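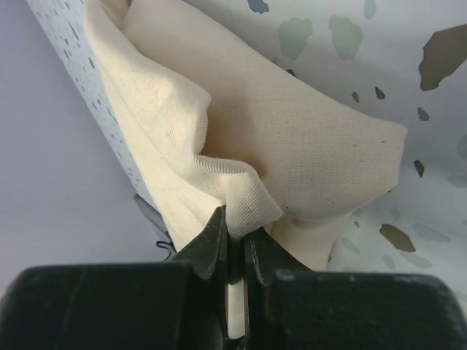
Skustmont Community Choir
Minutes of the Spring General Meeting, 21st May

Filed under: Choir News, Meeting Minutes
4 min read
3 comments

The meeting opened a little after seven in the upstairs room at the library, once the last of the folding chairs had been found and the coffee had gone around. The chair thanked everyone for coming out on a Monday, which we know is a hard night for those of you with early shifts, and gave a special welcome to the two new altos, who joined us after Easter and have already learned more of the Latin than most of the bass section (the basses took this in good spirit).

Apologies were read. The minutes of the last meeting were approved with one correction: the piece listed as "to be dropped" was only to be moved to the second half, and the tenors would like that on the record, as they are very fond of it.

Matters arising

The piano has been tuned. The tuner was pleased with the middle of the keyboard and less pleased with the top, and suggests we have the dampers looked at before winter. The accompanist reported that the sticking pedal is much better, although it still makes a small groan when released slowly, and she has learned to release it quickly. It was agreed to ask for a price on the dampers and bring it back to the next meeting.

The question of the parking lot gate was raised again. The library has kindly offered to leave it open until ten on rehearsal nights. Please, everyone, do not linger chatting by your cars past that time, however nice the evening is. We were all a bit guilty of it last week.

Report on the joint concert at Horkside

This was the happiest item of the evening, and we stayed on it for quite a while. The concert with the Horkside singers went off beautifully. Their director wrote us a lovely note, which was read aloud, praising the blend in the slow movement and the way our sopranos held their nerve when the lights flickered. Several members said how good it was to sing in a hall with a bit of echo for once! Our own room swallows everything, and a few of you said you had never really heard the altos before.

There were some lessons too. The bus was late leaving because we had told people two different meeting places, and next time there will be one message with one place in it. The interval was too short for the line at the refreshment table. One member felt the closing piece was taken too fast, another felt it was too slow, and the director said she would think about both.

After the bus and the hall were paid for, our share of the ticket money came to $1000, and this was met with applause. After some discussion it was agreed to put it toward new music and not toward the general fund. The motion passed with 2 against, both of whom wished it noted that they like new music very much but are worried about the heating bill.

Song Day at Sadwood

Sadwood has asked whether we would take part in their open day again, the one everybody just calls Song. It would be the same arrangement as last year, with a short set outdoors in the afternoon and then the big sing-along with anyone who cares to join in. Members who went last time spoke warmly of it, especially the children in the front row who knew all the words to the round and then would not stop. It was felt that 5 pieces would be plenty, and that they should be ones we can manage without the piano. Suggestions can be written on the sheet at the back of the room. Please write clearly, as we could not make out several of the titles last time and had to guess.

We also need folks who can give a ride to those without cars. If you have a spare seat, let the secretary know at rehearsal.

December concert

It feels early, with the lilacs barely over, but the church likes to know. The director would like to do the longer carol sequence this time, with readings in between, and has asked for 12 singers to form a small group for the quieter numbers. There will be no auditions as such. Just have a word with her if you are interested, and don't be shy about it. The group would stay on for half an hour after the regular rehearsal.

There was a long and friendly conversation about whether the audience should join in on the last carol. The feeling of the room was yes, on the last verse, with the descant kept for the sopranos.

Any other business

Would whoever has the spare folder of the spring anthems please return it to the cupboard. A blue umbrella was left behind and is hanging by the door.

A member asked if we might have a warm drink at the break other than coffee, and someone offered to bring tea bags.

The next general meeting will be held in the fall, date to be announced at rehearsal. The meeting closed at ten minutes to nine with a run-through of the round, at the altos' request.

Share this post
7 shares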